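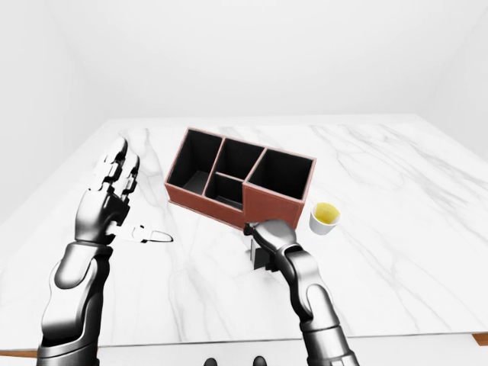

*Desk organizer on a marble tabletop*

**To:** hendeleck-neighbors
**Date:** 2024-09-24
**Subject:** Re: Sandbags and the lower road before the fall rains

Replying to the whole list so the answers are all in one thread. I've left the earlier message in pieces below and put my replies under each piece.

> Does anyone know if the township is handing out sandbags again this year? Last fall I drove to the Floltwood yard on a Saturday and the gate was locked. The website still shows last year's hours.

Yes, they are. I called the road department yesterday. The Floltwood yard will have 292 filled bags to start with, plus a pile of loose sand and empty bags for people who want to fill their own. The filled ones go first and I wouldn't count on a second batch.

The hours on the website are wrong and they know it. The gate will be open weekday afternoons until five, and Saturday mornings only. If you went after lunch on a Saturday last year, it was already closed for the day.

The limit is 20 bags per address. Bring something with your street address on it. They asked me at the gate last year and a utility bill was fine. They don't load for you, and they don't have a cart you can borrow, so bring a second person if you have a bad back.

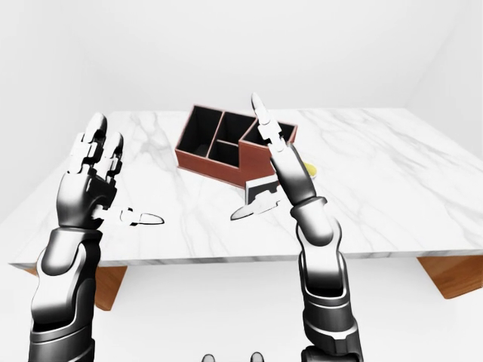 ## Filling your own

> Is it any harder to fill them yourself? I have a shovel but I have never done it.

It's slow but not hard. Fill each bag a little over half full and fold the top under. A full one is too heavy to carry far and it won't lie flat against the next one. Two people can do it much faster, one holding the bag open and one shoveling.

Wear gloves. The sand in the yard has been sitting out all summer and there was broken glass in it when I was there.

When you lay them, stagger the rows the way bricks are laid, and step on each one to press it down before you start the next row. Point the folded end toward the water. For a garage door, put plastic sheeting down first and run it up behind the bags. I've used ordinary painter's plastic and it lasted one season.

If you can't get to the yard, Csizmadia Hardware sells empty bags in bundles. They had plenty last week, next to the downspout parts. They also had two kinds of door barrier, the long tube type that swells up when it gets wet. I have not used those. My neighbor across the street has, and said they work on a flat concrete step and leak on anything rough.

> What happened with the lower road? I heard it was going to be raised.

It isn't going to be raised this year. The plan was to raise the stretch along the Emska from the footbridge to the boat ramp, 820 feet of it, and the bids came in higher than the township had set aside. It goes out to bid again in November. Even if that goes well, the work wouldn't start until spring.

So for this fall, assume the lower road floods the way it always has. What they did get done over the summer:

- both culverts under the road were cleared
- the depth marker by the boat ramp was replaced, and you can read it from a car now
- a swing gate was put in at the upper end, so they don't have to wait for barricades to be trucked over

The gate matters more than it sounds. Last year the water was over the road for a good while before anyone came to close it, and two cars went in. Now the first road crew on shift can shut it in a few minutes. If the gate is shut, please don't drive around it on the grass. The shoulder is soft there and the tow truck can't get to you.

The school bus will use the hill route on any day the gate is closed. The stop at the bottom moves up to the church parking lot. I asked about pickup times and was told roughly 14 minutes later than usual, depending on traffic at the light.

> Also is there still a phone list for river warnings? I signed up years ago and never get a call.

The old phone list was shut off. You have to sign up again for the new one, even if you were on the old one. There is a form on the township page, under Roads, at the very bottom. You can pick a call, a text, or both. I'd pick both. Cell service along the Emska is poor when the power is out, and a landline call has gotten through to me when texts didn't.

The county puts out its own alerts too, but those cover the entire county and go off for thunderstorms forty minutes' drive from here. 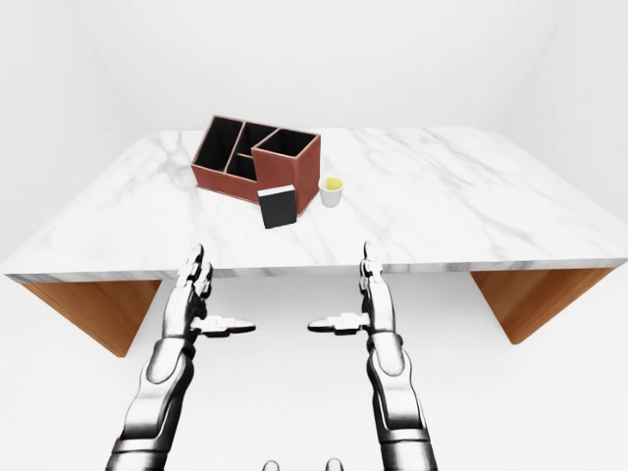

## Other things people asked me off list

**Storm drains.** The one at the corner by the mailboxes is township property, but they only come by with the vacuum truck once before winter. If it's covered in leaves you can rake them off yourself. Put them on the lawn side of the curb, or they wash right back in. If the drain is full of mud below the grate, leave it alone and call it in.

**Sump pumps.** Test yours now. Pour a bucket of water in the pit and see if it starts and stops when it should. Ours ran fine but the check valve had stuck open, and the water came back down the pipe every time. The part was cheap. Csizmadia had it in stock but only in the one size, so measure the pipe before you go.

**Used sandbags.** The yard will not take them back. Bags that have been in floodwater are supposed to go out with regular trash, a few at a time, and not get emptied into flower beds or the river. Clean ones can be kept in a garage for next year if they stay dry and out of the sun. The plastic kind falls apart after one summer outdoors.

**Parking on high ground.** The church has said yes again to overnight parking in the back row when there's a flood watch. Leave a phone number on the dash. Don't use the front row, they need it for Sunday and for the bus.

I still don't know whether the footbridge will be closed when the river is high. The road department says it belongs to parks, and parks has not called me back. I'll post when I hear. If somebody else on Hendeleck has already gotten an answer, please send it to the list and save me the second call.

I'm going to the Floltwood yard on Saturday as soon as it opens, with the pickup. There's room for one more household's bags if you can help load - reply to me directly, not to the list.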